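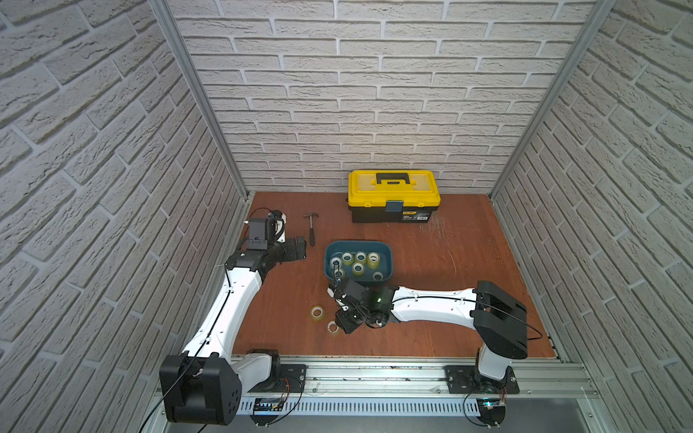

Toolbox with yellow lid, closed.

Zodon forearm steering support: fitting guide, section 3

By Ieuan Owen
May 23, 2025

Search this manual
Go

3. Fitting the support to the handlebar

This section is for the person who fits the Zodon support to a bicycle with a flat handlebar. If your handlebar is of the dropped type, please stop and read section 5 first, the clamps are not the same. The rider should be present for steps 6 to 10. It is not possible to set the cradle well without the real arm of the rider in it.

You need the two hex keys from the bag, a tape measure, a soft cloth and a small torque wrench. The wrench is not included.

Before you begin

The handlebar must be clean and without grease where the clamp will sit. Remove bells, lamps and phone holders from this side. They can go back later if there is still place for them.

CAUTION: Do not fit the clamp on a carbon handlebar. The pressure can damage the bar inside and you will not see it from outside.

Mounting the clamp

1. Stand the bicycle in a work stand, or ask a second person to hold it straight.

2. Measure from the middle of the stem towards the side of the stronger arm. Make a pencil mark at 80 mm.

3. Open the clamp and put the rubber sleeve around the bar. The slot of the sleeve looks down.

4. Close the clamp over the sleeve with its inner edge on the pencil mark. Put in both bolts by hand until they stop.

5. Tighten the bolts in turns, half a turn each, so that the gap is equal on both sides. The final value is 3 Nm.

NOTE: In the first edition of this guide the mark was given at 76 mm. This was too near to the stem for the Lüthi model with the wide head. If you have fitted your support with the old measure and it does not touch anything, you can leave it.

Setting the cradle

6. Push the cradle on the post and close the lever only lightly.

7. The rider sits on the saddle and lays the forearm in the cradle. The elbow should be a little bent. The edge of the cradle must not press on the inside of the elbow or on the bone of the wrist.

8. Move the cradle forwards or backwards until the rider can turn the bar to both sides without lifting the shoulder. Then close the lever completely.

9. Put the strap over the forearm. Leave a space of 2 fingers under it. The strap is only to guide the arm, it must never hold it fast.

WARNING: The rider must be able to pull the arm out with one movement. Try this several times with the bicycle standing still. If the arm stays caught, open the strap more and try again.

10. Turn the handlebar fully left and fully right. Look at the brake cables and gear cables. They must not be stretched or rub on the post.

Brakes

The support does not replace the brake lever. A rider who cannot close the hand strongly needs both brakes on one lever, for example with the Umuvo double lever (see section 6). Do not ride before this is arranged.

First ride

Choose a flat place without traffic. Llinos Dafis, who made the test rides for us in Flestham, recommends wide circles to the weaker side first and then to the other. Stop when the arm is tired. After the first ride, check both bolts again with the wrench.

4 comments
11 shares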